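The Felt Pantry: Pictures from Our Pretend Grocery Table

Welcome, and thank you for stopping by! Our little sewing circle has been stitching groceries for the play corner at the Cevthorpe reading room, and so many parents have asked to see the pieces up close that I finally sat down one evening with a pot of tea and put this page together.

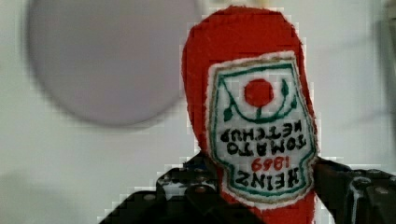
The ketchup bottle, upside down, with its keystone label and hand-stitched lettering. Red felt, red tomato, green vine.

I have to start with the ketchup, as it's the piece the children ask for by name (well, they ask for "the red one," and we all know which one they mean). The lettering says HEINZ, with 1869 in red and TOMATO KETCHUP in black, and if you've ever tried to embroider small capitals on felt you'll know why some of the letters came out a bit wider than their neighbors. I wouldn't unpick a single one of them. Felt doesn't hold a thin line the way cotton does, and after you've gone over the same K three times you learn to leave it be and go make supper.

The tan border around the label was stitched before the green outline inside it, and I'd do it in that order again. Domingo Retamal prefers to do the outline first and work outward, and his edges do come out beautifully straight, so please try both and see which suits your hands. The leaves at the tips of the vine got a little thick. Denise Stockdale says they look better fed that way.

You'll notice the fuzz along the red edge, too. Felt that gets handled goes fuzzy, and we used to go around every piece with small scissors trimming the loose fibers. We've mostly given that up now. The bottles go straight back into small hands and come home looking just the same by Monday, and I've grown rather fond of that soft look.

A few people wrote to ask about the pattern. We draw ours on brown paper, front and back, and add a bit extra at the shoulders so there's room for the stuffing. Stuff the neck first, and pack it more firmly than you think you need to, or it will flop over like a tired tulip. The label goes on the front while the piece is still flat. Nicanor Núñez once sewed a whole mustard label onto a bottle that was already stuffed, and he is still talking about it, and so are we.

If you'd like to sew along, we meet in December as usual, in the back room at Leiva Fabrics, and there are 14 chairs, so do come a little early if you like the ones with cushions. Bring your own needles and whatever felt you have at home. We have plenty of thread to share, including about 300 yards of the dark green, which ought to see us through a good many pickles and heads of lettuce.

Next on the table are a carton of eggs and a loaf of sliced bread, and Hussam Boutros has promised us a wedge of cheese with proper holes in it. I'll add those pictures when the pieces are finished and I've remembered to charge everything. Until then, if you have a grocery you'd love to see in felt, leave a note in the tin by the reading room door. We've already had four requests for a pineapple, and Patricio Ulloa is working on the leaves.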